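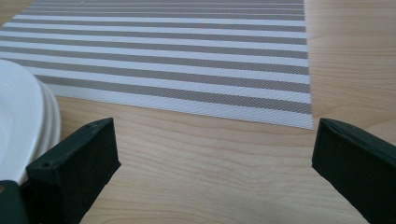
*striped mat + the white plates, lighter table*

**placemats on pale wood — keep or send back?**

**tansy_hem** · 7:12 pm
ok need opinions fast, return window closes soon. New woven striped mats, gray-taupe and off white, on the light wood table. Plates are plain glossy white. My problem is everything is so PALE. Table is pale, mat is half white, plates are white. In the store they had them on a black table and they looked great. Paid 46 for the set and I don't love them 46 worth.

Also do stripes go side to side or am I supposed to turn them?? The short way doesn't fit a plate so I assume side to side.

**oldspoondrawer** · 7:20 pm
Keep. The taupe is doing enough. If you went darker the plates would jump out like a diner.

Side to side yes.

**bidance_blue** · 7:24 pm
Disagree, send them back. White plate on a mat with white stripes, the rim just gets lost. I had nearly the same thing from Bidance and every dinner looked like a waiting room. Swapped to plain rust colored linen and I was so much happier. Wash them, iron them (ok I never iron them), done.

**tansy_hem** · 7:31 pm
linen + my kids = no. Needs to wipe clean. Spaghetti twice a week here

**kettle_n_co** · 7:33 pm
are they vinyl weave or fabric? matters a LOT for the spaghetti question

**tansy_hem** · 7:40 pm
tag is gone, I threw it out w the wrapper like a genius. Feels sort of plasticky? The gray stripes have a little crosshatch you can feel with your nail, the white ones are smoother. Let me put up the other one, plates on the other side

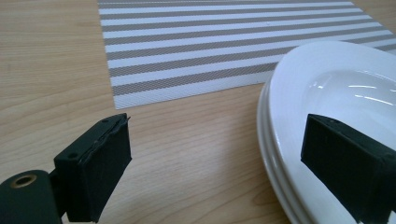 *same mat, plates over the right hand corner this time*

**kettle_n_co** · 7:48 pm
can't swear to it from a photo but looks like woven vinyl to me, the taupe part anyway. If it is: soft brush, dish soap, rinse in the sink, lay FLAT. Don't fold. Mine got a crease down the middle from being folded in a drawer and its still there.

And sauce gets down in the weave if you leave it till morning. Ask me how I know

**oldspoondrawer** · 7:52 pm
Second pic sells me even more. Love that thin white edge on it. That top plate is the deep kind with the wide rim? That's your spaghetti plate right there, less on the mat to begin with.

**tansy_hem** · 7:55 pm
yes!! they're the everyday ones, pasta, soup, cereal, everything. Want to get four more if the Lesden outlet still has them

**marl_and_moss** · 8:03 pm
Late vote for return but for a different reason. What size are they? If your table is narrow two mats facing each other almost touch in the middle and then there's no place for a serving dish. Measure before you do anything.

**tansy_hem** · 8:11 pm
measured. table is 40 inches across, mats are about a foot deep. so there's a gap, enough for the salad bowl. long side is 62 so two per side is fine, three is elbows

**marl_and_moss** · 8:14 pm
oh ok then that's plenty. I take it back, keep em

**bidance_blue** · 8:19 pm
Still no from me lol. The room has to have ONE dark thing. Pale on pale on pale. At least do dark napkins

**oldspoondrawer** · 8:22 pm
Napkins is a fair compromise. Navy or that deep olive. Not black, black shows every bit of lint.

**urkolstead_jen** · 8:30 pm
hi, lurker, same kind of table. Does yours mark? I got two hot-dish rings on mine the first month and the mats are the only reason there aren't more. I wouldn't trust a thin woven one under anything straight off the stove tho. Heat goes right thru. Get a cork trivet for the middle

**tansy_hem** · 8:34 pm
ugh good point. no rings yet, knock on (pale) wood

**kettle_n_co** · 8:37 pm
+1 to the trivet. Some of the vinyl ones can stick to the finish too if they sit on a warm table all summer. Lift them now and then.

**bidance_blue** · 8:41 pm
so: mats that might melt, that you can't fold, that you don't love. and we're keeping them. ok

**marl_and_moss** · 8:43 pm
ha. she has kids, she isn't getting linen

**tansy_hem** · 9:02 pm
ok decided. Keeping. Husband didn't notice there were mats which I'm taking as a yes. Olive napkins — saw some at Nyarko for not much, will grab those plus the trivet this week. bidance_blue you get partial credit

**bidance_blue** · 9:05 pm
I'll take it. post the napkins when you have them

**urkolstead_jen** · 9:16 pm
where do you all store yours if not folded? I have zero flat drawers

**kettle_n_co** · 9:21 pm
on top of the fridge under a tray. or clip them to a pants hanger in the pantry, works fine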